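Home | Field Methods | Lab Methods | Records | Contact

How to Wash, Dry and Label Finds from a Surface Survey

Share 4 | Comments 3

These instructions apply to all student and volunteer crews working on the Drekmont survey. They cover the handling of pottery, brick, tile and stone from the time the bags reach the field laboratory until the finds are boxed. Metal, bone, glass, charcoal and painted plaster follow separate procedures and must not be washed under any circumstances. Questions should be directed to the laboratory supervisor, Mariann Hajdu.

Before You Start

Check each bag against the collection sheet for that day. The bag number, grid square and collector's initials must agree in both places. If they do not, set the bag aside and enter the problem in the laboratory log. Do not correct a bag label from memory.

Each washing station requires:

- two basins of clean, cool water
- a soft toothbrush and a soft nail brush
- a fine sieve
- a drying tray lined with newspaper or mesh
- spare tags and a pencil

Detergent is not used. Hot water is not used.

Washing

Work on one bag at a time. Empty the bag onto the tray and remove any item that is not on the permitted list above. Look over the remaining pieces for residue, soot, paint or slip that lifts when touched with a damp finger. Such pieces are left unwashed, wrapped in acid-free tissue and returned to a bag with a tag reading DO NOT WASH.

Hold each sherd in the first basin and brush it gently, starting with the broken edges. Clean edges matter more than clean surfaces at this stage, as the ceramic specialist identifies the fabric from the break. Do not leave sherds to soak. Low-fired pottery softens quickly in water and may crumble under the brush. Rinse in the second basin and place the piece on the drying tray with the tag from its bag.

Change the water when you can no longer see the bottom of the basin. Pour the old water through the sieve and check it for small fragments. Dirty water goes to the settling barrel and never into the sink.

Drying

Trays are placed on the racks in the shade, with pieces in a single layer. Direct sun can crack coarse wares and fade tags. Most sherds dry overnight, though thick tile may need 3 days. A piece that feels cool against the inside of the wrist is still damp. Damp finds put into plastic bags will grow mold, and the whole bag must then be treated.

Every tray carries one tag for each grid square. Where two squares share a tray, a wooden divider is required.

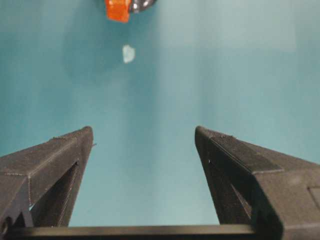 Labeling

Once dry, pieces larger than a thumbnail are marked individually. Choose a flat area on the inner surface, away from the break and from any decoration. Apply a thin base coat of clear conservation lacquer and allow it to dry fully. Write the site code, grid square and find number in black archival ink, for example DRK 2618.4, and seal with a second thin coat. Numbers should be as small as can be read comfortably without a lens.

Smaller pieces are not marked. They are counted, weighed to the nearest gram and bagged together with a tag inside the bag and a matching number on the outside.

Enter each find in the Jevatance database on the same day it is marked. Boxes hold about 100 sherds, depending on size, with the heaviest at the bottom. The box list is printed twice, one copy inside the lid and one in the binder.

Procedure reviewed in June by Noel Policarpio.

3 Comments

R. Szabó
Which lacquer do you use for the base coat? Ours turned yellow after a couple of seasons and we are now redoing several boxes.

Trukitus
Thank you for the note on soaking. We lost part of a cooking pot that way last year. Would you dry brush very soft fabrics or leave them alone completely?

Mariann Hajdu
We use an acrylic resin in acetone and have had no yellowing so far. For very soft fabrics, let the piece dry first, brush the edges lightly and stop if the surface powders.

Reply | Report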